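Sullard Floor Patterns, release 5

A collection of tiling and paving patterns for people who draw floors: interior designers, set builders, model makers. It holds 195 patterns, sorted by shape, and 2360 color variants made from them.

What is in the folders

patterns/ has one vector file per pattern. variants/ has the colored versions as PNG, named by pattern and colorway. notes.csv lists the source, the repeat size and who drew it. Repeat sizes are in inches – divide by 12 if your software wants feet.

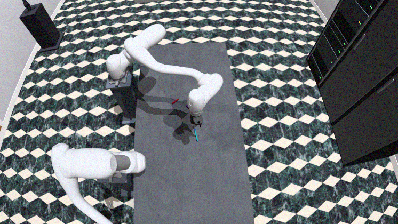
Cream diamonds on dark green marble, rendered as a floor.

Known problems

Eight of the hexagon patterns leave a thin seam when tiled at small scale. Vilhjálmur Juhl is redrawing them and hopes to finish in March. Marble colorways can look busy at a distance, so try a larger repeat first.

Credits and terms

Drawn by Fiorella Pace and Tiruwork Belay. File checks by Eimear Cullinane. Free for any use with credit to Sullard – please don't resell the files as a set. Last updated February 9, 2019.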